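Clatent Pour Kit, two months in

Clatent sells this as a complete recipe for two-handed pouring: a set of teleoperated demonstrations, a trained policy, and a scoring script. The headline claim is that you need only 50 demonstrations of your own to match what their lab got with 255. We run a two-armed humanoid and had a free stretch in June, so I gave it a fair try.

Setup took most of a Thursday. The script assumes a taped work area and clear cups, and it gets confused by anything else. The manual is thin on hand calibration and sends you to the Damen forum, where the useful thread is 920 posts long.

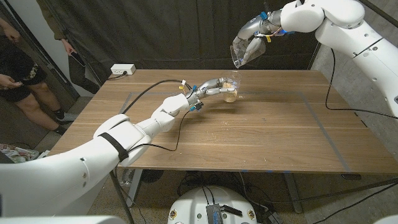 Cup-to-cup pour with granular material, inside the taped area.

My main complaint is the scoring. A trial counts as a success if the receiving cup ends up holding "most" of the material, and crumbs on the table cost you nothing. Under that rule we got close to their number. When I weighed what landed in the cup and set a stricter cutoff, success fell to around 55 percent. The older Aoun baseline, which is free, came within a few points of that.

I also couldn't find any test with a different cup or a different fill level. Moving the start position outside the tape broke it every time I tried. The paper calls this method "general." I'd call it tuned.

The data itself is clean and the logging tools are good. If you want those, wait for a sale. If you want the result, ask Clatent for the raw weights first. Vutel asked, and so did I, and neither of us has heard back.

Two and a half stars.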